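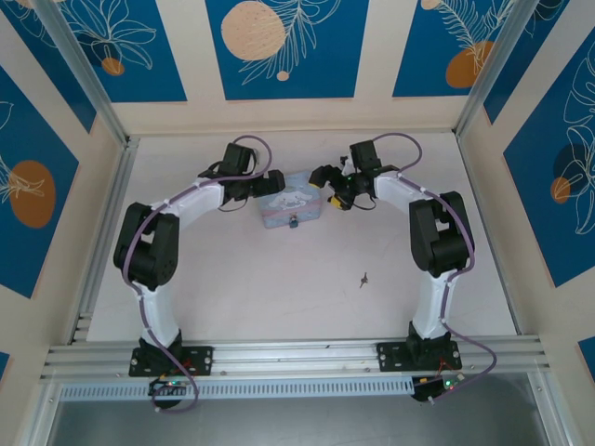

Cell 2, Woven bench: both arms at the tin, key on the open floor.

December, bench notes, morning session

Purpose of entry: to record the working rules for the padlock task, as agreed with Vikeck, before the next block of runs.

1. Hands stay outside the enclosure while either arm is powered. The key is set down by hand only after both arms have been parked and the supply switched off at the wall.

2. Shared space. Where both grippers work on one object, speed is held to 30 per cent of the set maximum. The Berell checklist permits 48 for single-arm work; that figure does not apply to this task.

3. Cables. The purple leads must be clipped along the links, with enough slack at the wrist for a full turn. Check the clips before power-up and again after any collision, however slight.

4. Base plates. Screws to be checked for tightness at the start of each session and initialled in the Shezi log.

5. Small parts. The key is to be signed back into the tray at close. A missing key stops work — it may be under the rail, near the boards.

Open point: rule 2 was written for the old grippers. The count on the present pair stands at over 800 cycles, and the limit should be reviewed before it is copied to Cell 3. Vikeck to be asked for the force readings.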